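Skip to main content
Home > Over the Air > How-Tos

How to Get More Free TV Channels With an Indoor Antenna

Posted 13 May 2024

I put off dropping cable for years, mostly out of laziness, and when I finally did it in April I bought a flat indoor antenna, taped it behind the TV and got exactly 5 channels. Two of them were shopping! I now get a lot more than that with the same antenna, and I didn't spend another dime, so I'm writing down what I did (and the order I'd do it in if I were starting over).

First, find out where your signals come from. Type your zip code into one of the free signal map sites and it will list your stations, how far off they are and which compass direction they're in. Mine are nearly all to the northeast, and my antenna had been facing a brick chimney to the south. Oops.

Look at the column that says VHF or UHF while you're there. A lot of flat antennas do fine on UHF and are weak on VHF, which usually means real channels 2 through 13. The number you see on the screen may be different from the real one, so go by the map.

Next, try the antenna in a window on the side facing your stations. Higher is better. Use painter's tape for now, because you're going to move it again, I promise. Keep it away from metal screens, foil-backed insulation and big appliances. I tried the kitchen first and it was my worst spot in the whole house, then the stair landing, then the upstairs bedroom, which won by a mile. 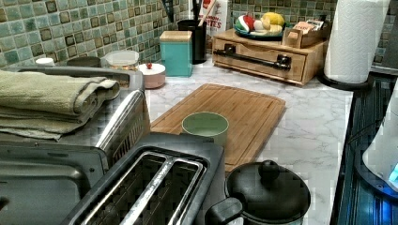

Radwa Tawfik wrote in to say that she went through every window in her apartment and still lost her local news each evening, until she unplugged a cheap LED lamp next to the TV and the picture came right back. Try that before you buy anything! Switch things off one at a time and watch the signal meter in your TV's menu.

Now rescan. Go to Settings, then Channels (some sets call it Broadcast or Tuner), choose Antenna or Air instead of Cable, and let it run all the way to 100 percent. You have to do this every single time you move the antenna. I skipped it twice and thought I'd made things worse.

About amplifiers: if you live close to the towers, leave it off. A strong signal through an amplifier can overload the tuner and you end up with fewer channels. If you're out in the country, or you have a long run of coax, or you're splitting it to 2 TVs, it's worth a try. Scan once with it and once without and write both lists down.

If one channel keeps breaking up, turn the antenna a few inches, wait a few seconds for the meter to catch up, then turn it again. My public station sat at 95 on the meter in the morning and fell apart after dinner, and a small turn toward the street fixed it.

Rescan every couple of months too, as stations do change frequencies.

Filed under: Antennas, Free TV
Next: Recording shows without a subscription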